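How to Teach a Robot to Tidy Up (Slowly)
Posted 06/01/2020 in Gatumano Junior Builders

You pick up a pencil without thinking about it. You could do it while arguing with your sister. A robot can't do either, and the pencil part is the one we have been working on at the Gatumano shared workshop.

Our robot has two arms and no head. Its name is Dondonia, chosen by vote, and I voted for something else. It lives on a wooden table, and its job is to put pens and pencils away in a case. Grown-ups have been asked to do this for years with mixed results, so we thought we would try a machine.

Start with the hand. A robot's hand is called a gripper, and ours has two fingers. You have five on each hand, which seems like showing off. Try it yourself: hold a pencil with only your thumb and one finger, then put it down exactly where you want it. Now do it wearing oven mitts, because Dondonia can't feel much either.

The fingers get narrow toward the tips. Fat fingers would be strong, but they would shove the next pen out of the way while grabbing the first one. Narrow tips can slide down on each side of a pencil and squeeze. Squeeze too little and the pencil drops. Squeeze too much and it shoots across the room like a wet bar of soap.

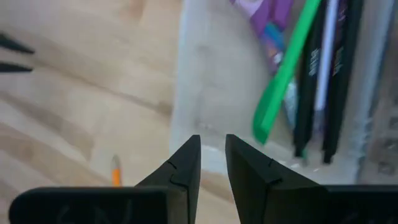
Parveen Pathirana wrote in to ask why we didn't just give the robot a magnet, and whether we had thought of that. We had. A magnet is great if everything you own is made of iron. Wood doesn't care about magnets, and neither does most plastic, so a magnet robot would stare at a pencil all afternoon. Parveen also suggested glue. We are not going to talk about glue.

Next comes the brain, or what we have in place of one. Inside each joint of the arm is a motor. Your arm has joints too: shoulder, elbow, wrist. When you reach for a cookie, your brain bends them all together and never sends you a bill. For a robot, a computer has to tell each motor how far to turn. If one motor turns too far, the hand ends up next to the pencil, closing firmly on nothing. Dondonia is very good at closing firmly on nothing.

So how does it learn? We show it. A person guides the arm through the job while the computer writes down every move. Then we do it again with the pencil turned a little, and again with the pencil farther away. Hjørdis Hovland kept the notebook this April, and by the last page we had shown Dondonia the same job 507 times. If you think that sounds boring, you are correct.

We need that many turns because the world is messy. A pencil can point any way it likes. Pens roll. A case can be wide open or nearly shut. If you only ever practice with one pencil in one spot, the robot learns that one spot and is baffled by all the others.

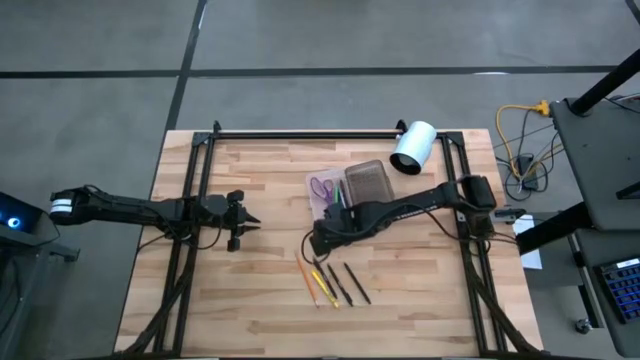 Two arms make some things easier. One can hold a case still while the other fills it, the way you hold a paper bag with one hand and drop apples in with the other. Two arms also make a new kind of trouble, which is that they can bump into each other. The computer has to know where both of them are all the time. Until it does, we keep one hand near the off switch and our noses well back. If you build something like this, have an adult with you, and don't put your fingers where the robot's fingers are going.

You can try the whole thing at home without a robot. Ask a friend to close their eyes and be the arm. You be the computer. You may only say things like "left a little," "down," and "squeeze." See how long it takes to get one pencil into a cup. Gil-soo Ahn and Ok-hee Hong tried it, and they were still speaking to each other afterward, though only in short commands.

Next month we move on to erasers, which bounce.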